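Dridcombe Airfield opens its new viewing mound to plane spotters

6 July 2023

I've been watching aeroplanes at Dridcombe since I was small enough to need lifting over the fence, so I'm thrilled to say we finally have a proper place to stand! The new viewing mound opens to the public this month, on the north side of the runway, with room for 15 parked cars and a clear line to the threshold.

We started digging in May, with money from Georgiou Aviation and 2772 pounds raised at our hangar sale (thank you, all of you who bought those dreadful mugs). The mound is about three metres high, which gets a lens over the fence nicely – even if you're as short as I am.

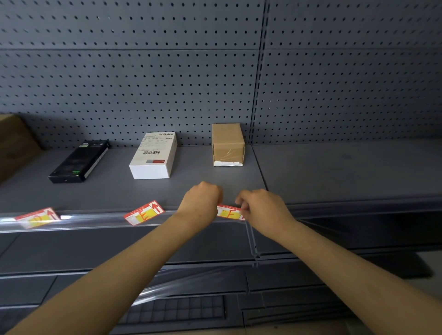 Declan Keane reckons the light will be best after four in the afternoon, when the sun comes round behind you and the departures are turning out over the reservoir. He has already bagged the left-hand bench.

Entry is free, and gates open at 14 minutes past nine, straight after the morning mail flight lands. Bring a flask and a scanner if you have one, but please leave stepladders and drones at home. Dogs are welcome on leads.

Press enquiries: Plulus Press Desk, Faltano House, Dridcombe Airfield.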